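**Brellau, 31 August 2023**

The town's bulky waste collection will change this fall, with free curbside pickup cut from once a month to 2 visits a year for each household. The new schedule was approved at this week's public works meeting and takes effect when the current hauling contract with Lehtinen runs out.

Under the old system, residents could leave large items at the curb on a fixed date every month without calling ahead. Under the new one, pickups have to be booked by phone or at the town office counter. A third or later pickup in the same year will cost $26. Mattresses, carpets, tables and upholstered furniture are all covered. Refrigerators and air conditioners are not, and will still have to be taken to the transfer station on Jaltano Road.

Ulla Rautiainen, the town's public works director, told the meeting that the monthly rounds had become hard to run. Trucks were driving every street in town whether or not anything had been put out, she said, and items left in the rain often came in too heavy for one crew to lift.

"We were paying for a lot of empty miles," Rautiainen said. "With bookings, the crew knows the address and knows what they are picking up before they leave the yard."

The town handled 2,000 bulky items last year. Upholstered pieces were the largest group and the most expensive to get rid of, as the fabric, foam and frame have to be separated before most of the material can be accepted anywhere.

Several residents spoke against the change. Most objected to the fee, and one man from the Mill Street apartments said tenants who move out in a hurry would keep leaving things on the sidewalk anyway. Rautiainen said landlords would get a letter on the new rules before they start, and that the town could bill a property owner for items left out without a booking.

A second part of the plan had more support. Residents who have furniture in usable shape can ask for it to be collected for resale at Jino, the secondhand store behind the old creamery. That service is free and does not count toward the yearly limit. Store manager Apolinar Cuevas said the shop began a small trial of home collections in April and now has room for 15 large pieces at a time.

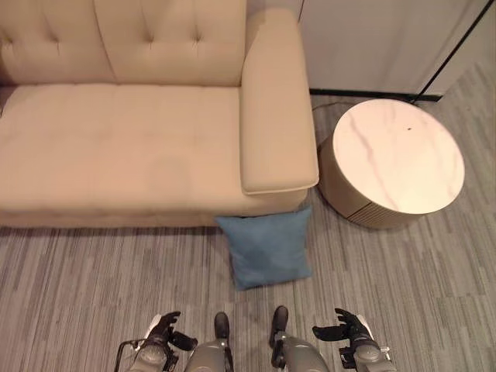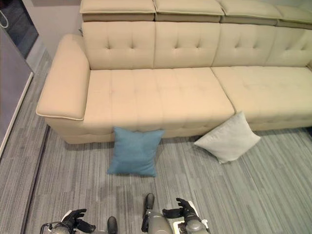
Cuevas said the shop turns down more seating than it takes. Pet damage, broken springs and smoke are the usual reasons, and the driver makes the final decision at the door. Light colors are slower to sell than dark ones, he said, but button-tufted backs in cream or beige still find buyers if the fabric is sound - mostly people furnishing a first apartment. He asked owners to vacuum between the cushions and to measure the narrowest doorway in the home before they call.

Anything the store declines can be booked as a regular bulky pickup on the same call.

Bookings open two weeks before the new schedule starts. The town office will mail a card with the phone number and a list of accepted items to every address, and printed copies will be at the library. The last monthly round under the current system will go ahead as planned, with items to be at the curb by 7 a.m.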